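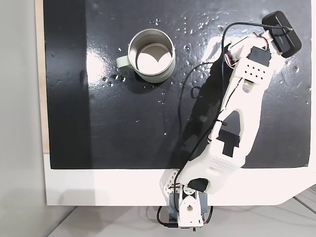

Ticket 2968
Subject: Shared calendar shows bookings one hour late after server move
Site: Ballell, Stotuvmont building, second floor
Product: Karimi Calendar Server, Stikus phone client
Priority: Normal
Status: Resolved

Reported problem

Since the calendar server was moved to the new host, room bookings made on a phone show up one hour late in the web view. A booking entered at 9:00 is listed at 10:00. Bookings made in the web view are fine in the web view but show one hour early on the phone. All rooms are affected. Two groups have already walked in on each other in the small meeting room.

Repeating bookings made before the move look correct in both places. It is only new ones, and old ones that somebody has edited.

8:52 a.m. - Ticket opened by front desk.

9:15 a.m. - Asked for the phone model, client version and time zone setting. Front desk sent details for three phones. All three are on automatic time and show the right local time on the lock screen. Two are on the current Stikus version and one is a version behind. The fault is the same on all three, so I am leaving the client version alone for now.

9:40 a.m. - Made a test booking from my own phone for 2:00 p.m. in the second floor workroom. Web view shows 3:00 p.m. Reproduced.

9:48 a.m. - Made the same booking from the web view. Web shows 2:00 p.m., phone shows 1:00 p.m. Reproduced in the other direction. Deleted both tests.

10:05 a.m. - Checked the clock on the new host. System time is correct to the second and the time service is running. The host time zone is set to the correct region. I had expected to find it wrong here and it isn't.

10:30 a.m. - Exported one good repeating booking and one bad new booking and compared them in a text editor. The good one carries the full region name for its time zone. The bad one carries only a fixed offset, and the offset is the winter one. It is July, so that accounts for the hour.

10:44 a.m. - Question is now why the server writes a fixed offset. The old host did not do this. Config file was copied over without changes, or that is what the move notes say.

11:20 a.m. - Compared the config from the last backup of the old host with the live one. They match. Compared the installed packages and found the time zone data package is missing on the new host. The Karimi service looks for it at startup, and if it isn't there it falls back to a fixed offset. It writes one line in the startup log and never mentions it again. The line is there, dated the night of the move.

11:35 a.m. - Installed the package. Did not restart yet, people are booking rooms for the afternoon.

12:10 p.m. - Restarted the service over lunch. Down for less than a minute. Startup log is clean.

12:18 p.m. - Test booking from phone, 2:00 p.m. Web shows 2:00 p.m. Test from web, phone shows 2:00 p.m. after a manual refresh. Second floor workroom used for both tests.
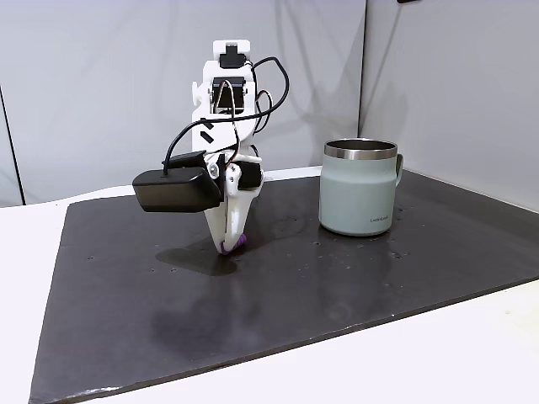 Second floor workroom, white table with the dark gray mat and the white arm.

12:40 p.m. - New bookings are fixed but the ones made between the move and the restart still have the bad offset. The export lists 243 of them. Of these, 19 are repeating, and those need care - if you shift the first one, the exceptions do not move with it.

1:25 p.m. - Wrote a short script to replace the fixed offset with the region name for the single bookings. Ran it on a copy first. Times came out right when spot checked against the paper sheet at the front desk.

1:50 p.m. - Ran it on the live data. Took a backup before. No errors.

2:30 p.m. - Did the repeating ones by hand. Of those, 11 had exceptions (moved or canceled dates) and I deleted and re-entered them. The owners will get a new invitation and should accept it. The old invitation can be ignored.

3:05 p.m. - Mojtaba Ghasemi reports that his phone still shows the old times. Had him remove the calendar account and add it again. Correct after the first sync. Pulling down to refresh was not enough on his phone, which is the one with the older client.

3:20 p.m. - Sent a note to all users: if your times look wrong, update Stikus, then remove and re-add the account. Your bookings are stored on the server and will come back.

4:45 p.m. - No further reports. Front desk checked tomorrow's list against the web view and found no overlaps.

Cause: time zone data package not installed on new host.
Fix: package installed, service restarted, affected bookings corrected.
Follow-up: package added to the host setup checklist. Monitoring should also alert on the fallback line in the startup log - separate ticket to be opened.

Related tickets
Calendar server move, planned downtime
Stikus client asks for password after every update
Cannot cancel one date in a repeating booking
Invitations sent twice to outside guests
Front desk printer skips last page of daily room list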